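Guvard opens bag-packing evenings for small firms and clubs

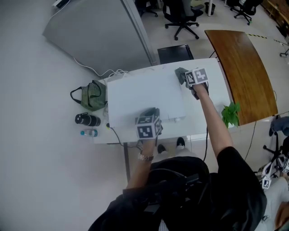 COMPANY NEWS / EVENTS & WORKSHOPS

April. For immediate use.

Guvard, the packing and gift-box workshop, is opening its upstairs room for evening sessions. First one starts 6.30pm. Bring your own bag or use one of ours. Tables, boxes, cloths and bottles provided, tea too.

The idea is simple enough. Small firms and clubs send people off on walks, training days and site visits with a bag thrown together five minutes before the coach goes. Water at the bottom, cloth nowhere, leaflet soaked. Guvard has packed bags for other people's events for years and got asked often enough how it's done. So, evenings.

What happens on the night: everything gets laid out on a white table first. Fabric bag, bottles lying down, cloth, the big flat-topped box. Then you pack, unpack, and pack again in a different order. Two hours, with a break. Groups of up to 11.

Kamil Vlček, workshop manager at Guvard, said: "People go straight for the bag. We make them wait. Bottles down on their sides at one end, cloth out where you can get hold of it, then have a look at what you've got. Half of it usually goes back in the cupboard. I've had someone turn up with four umbrellas."

A fair bit of the evening goes on cloths. How to fold one flat, how to roll one, when a crumpled one stuffed down the side is fine (more often than you'd think, it stops bottles knocking). Insulated bottles and throwaway plastic ones are packed differently and there is a short bit on that aswell.

The trial run in the winter went through 239 bags over several weeks, with staff from Collon and a walking club taking part. Collon has since booked again for its new starters. Main change after the trial: fewer handouts, more table time. Also better lighting at the far end of the room, which was asked for repeatedly.

Food for the longer Saturday-style sessions for bigger groups will come from Gastoreo. Menu to follow. Please flag allergies when booking and not at the door.

Fabric bags for the sessions are supplied by Baláž and can be taken home. Green stripe or plain, while they last. Guvard has 224 in stock and is not planning a second order before summer.

Places: around 50 for the first month. Firms booking a full table get the room to themselves. Clubs and charities can ask for the reduced rate, just say so in the email. Single places are released a week before each session if there are any left.

Practical bits. Room is up one flight, there is a lift at the back, ring first. Parking in the yard after 6pm. Plants on and between the tables are staying where they are, mind your sleeves. Coats on the hooks please, table space is needed.

Bookings by email or at the workshop counter. Press welcome at the first session, let us know before hand so we can put out a chair. Interviews with Kamil Vlček can be arranged, mornings are best.

- ends -

Tags: workshops, packing, small business, clubs, what's on

Shares 11 | Comments 0

Press contact: Guvard press desk, via the workshop counter | © Guvard. All rights reserved. | Back to top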